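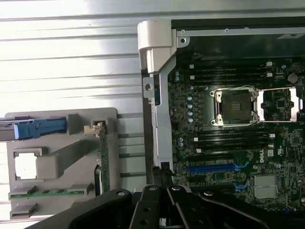 Slide 1. Wrist camera view: open chassis, empty processor socket, retention bracket raised.

Speaker: Pirmin Schnyder, Planning Software, Meltivden

Good afternoon. My subject is the task planner within Gerell, our software for computer assembly. Gebhard Bachmann will present the force controller after the break.

The planner holds a model of every part and every place a part may go. Before each motion it asks the perception module for a fresh pose of the socket, the slots and the tray. A pose older than 2 seconds is refused.

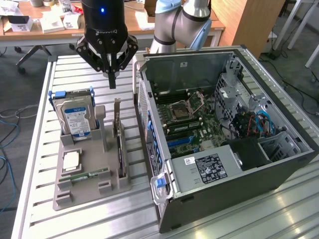 The order of work is not fixed in advance. Each step carries its own conditions: the processor may be placed only when the bracket is reported open, and a memory module only when its slot is reported free. The planner searches these conditions and returns a sequence, which the operator may inspect before release.

(Pause. Next slide: table of results.)

The Purngate trial comprised 464 planning requests. In 16 of them no valid sequence was returned. Each was traced to a wrong slot state from perception, and the search itself was sound. Median planning time was 247 milliseconds.

(Refer questions on grasp selection to the Brunner report, section 2.)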